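Nurent Collapsible Crab Pot, Wolness Series

Crabbing gear for small boats, jetties and people who like their dinner fresh

We have been selling crab pots out of our shed at Prestdale for long enough to have strong feelings about them, and the Wolness is the one we keep coming back to. It is the pot we take out ourselves on a still morning, when the water is flat and grey and the kettle has only just gone quiet, and it is the one we hand to people who come in and say they would like to catch a few crabs but have never set a pot before in their lives. It is light, it folds flat, and it goes to the bottom and stays there, and after all these years that is most of what we want from a crab pot!

The Wolness takes its name from the inlet where Nurent tried out the first ones. Anyone who has fished there will know that the tide comes through the narrows at a fair clip, and the bottom changes from sand to weed to rock in the space of a short row. A pot that tips over easily is no good at all in a spot like that, so the base on this one was made wide and the weight was kept low. The early ones were a bit clumsy to fold (we still have one behind the counter, and you are welcome to wrestle with it), but the current model goes down in a few seconds once you have the knack.

What you get

One collapsible pot with the netting already fitted, 2 side entrances, a zip-up bait pouch, a float, a length of rope with a snap clip at one end, and a blank tag for your name and details. The rope is made to sink, which keeps it from lying about on the surface where a passing propeller can find it. Please do fill in the tag before your first trip. The ink on an ordinary pen washes off in a week or so, and a paint pen from the hardware store will see you through the season.

The pot comes in a drawstring bag that has a bit more room in it than it strictly needs, and we are glad of that, as a wet pot never folds quite as neatly as a dry one and you will have cold fingers by then.

Size and weight

Opened out, the pot is 90 cm across the base and stands 30 cm high. Folded, it is a flat disc that slides in behind the seat of a ute or under the thwart of a dinghy. It weighs 2.8 kg without the rope, enough to sit firmly on the bottom in a moderate tide and still light enough for a ten-year-old to pull up with some help from a grown-up. If you fish somewhere with a really strong run, clip a couple of old sinkers to the ring underneath. There are eyelets there for that very purpose.

The frame is galvanised steel with a black coating over the top. The coating will scuff where the pot lands on rock, and a scuff is nothing to worry about, but do have a look at the welds at the start of each year and touch up anything that has started to show orange.

The entrances

A good deal of thought went into these. Each one is a sloping tunnel of netting that narrows as it goes in, so that a crab can walk up it easily enough and then finds itself dropping into the middle of the pot with no obvious way home. The tunnels are held open by cords that you can tighten or slacken. Tight is best for big, confident crabs that will push their way into anything. If you are seeing crabs come up clinging to the outside of the pot, slacken the cords a touch and try again, and be patient with it, as a small change makes a surprising difference.

There is also a panel in the side tied shut with cotton. This is your escape panel, and the idea is that if the pot is ever lost the cotton rots away and whatever is inside can leave. We sell the cotton by the spool. Please don't replace it with nylon, however handy you have some, and check what your local fishing office requires, because the rules on panels and escape rings are not the same from one stretch of coast to the next.

Baiting up

Everyone has a view on bait and we have heard most of them across the counter. Fish frames are hard to beat. Ask at any fish shop near closing time and they will often let you have a bag for very little, and a couple of good oily heads will keep a pot working right through a tide. Chicken necks are tougher and last longer, and they are handy if you have seals or small fish picking at everything you put down. Fresh is better than old, whatever your uncle says about it.

The bait pouch clips to the floor of the pot, dead centre, so that the crabs have to go all the way in. Don't be tempted to tie the bait to the side wall. They will simply sit outside and eat it through the mesh, and you will have fed them a very nice breakfast.

Your first time out

If this is all new to you, choose a calm day and somewhere close in. Make sure you have enough rope for the depth at high water, with a fair bit left over. Lower the pot gently until you feel it touch, then let the float go and have a look at it for a minute to be certain it isn't drifting. Take a note of something on shore that lines up behind it. Floats all look alike once there are a few out, and it is bad manners, and against the law in most places, to pull one that isn't yours.

An hour is a good soak in daylight. You can leave it longer, but part of the fun is going back to check, and most children won't last the hour anyway. When you pull, pull steadily and don't stop halfway. Measure every crab straight away, put back the small ones and any you are not allowed to keep, and lower them over the side with a bit of kindness.

For those staying a night or two aboard or on the foreshore, we keep a small shelf of camp odds and ends beside the pots. Enamel plates, crackers for the claws, a sturdy mug that will hold your tea in the morning and your toothpaste after it, that kind of thing. None of it is fancy, but it saves a drive back into town. 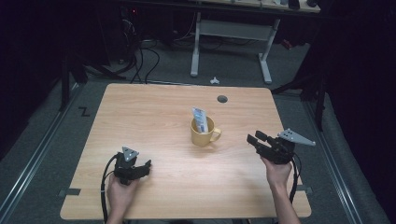
Looking after your pot

Rinse it in fresh water every time. We know how it is at the end of a long day, with the boat to wash and everybody hungry, but five minutes with the hose adds years to the netting. Hang it somewhere shady to dry, as strong sun will do more harm than the sea ever did. The bait pouch can be turned inside out and scrubbed with a little dish soap, and we would strongly suggest doing this before it goes back in the car.

Small holes in the mesh can be mended with the twine supplied in our repair kit. Mend them early. A crab will find a hole the size of a coin and worry at it until it is the size of a fist. Larger tears are best dealt with by fitting a new panel, and we can do that for you in the shed while you have a look around, or post one out with a sheet of instructions.

Over the winter, loosen the cords and store the pot open if you have the room. If you haven't, folded is fine, but take it out and flex it now and then so the hinges don't seize.

Stan, our own boat

A good many of you ask about Stan. He is the green tin boat on the trailer out front, and yes, he still goes out, and no, he is not for sale. Every new batch of pots gets a run aboard Stan before we put it on the shelf. If the weather is kind we leave the ramp at first light and are back to open the door on time, or very nearly. There will be a few free mornings in July when customers can come down to the ramp and have a go at setting and pulling a Wolness before buying one. Ring the shed for dates and bring a warm hat.

Price and ordering

Wolness pot, complete: $146
Pair of pots, with a carry strap: $225, when bought together
Repair kit, spare bait pouches and cotton by the spool: please ask in the shed

Nurent tells us that 2,000 of these pots have now gone out the door, and we like to think that a fair share of them went out through ours. We hold them in stock most of the year. They do run short just before the holidays, so if you are planning a trip then, it is worth getting in early or asking us to put one aside for you.

We post anywhere that a parcel van will go. The pot travels flat in a cardboard sleeve and usually arrives within the week, though the islands can take a little longer. If anything is bent or missing when you open it, give us a call and we will set it right. Pots that haven't been in the water can come back to us within 30 days for a refund. Pots that have been in the water we would sooner you kept, for reasons your nose will understand.

The frame is guaranteed for two years against faulty welds. The netting isn't covered against seals, rocks, propellers or dogs.

Prices on this page checked 18 June 2019. Pick-up from the shed at Prestdale is free, and there is room to turn a trailer around at the back.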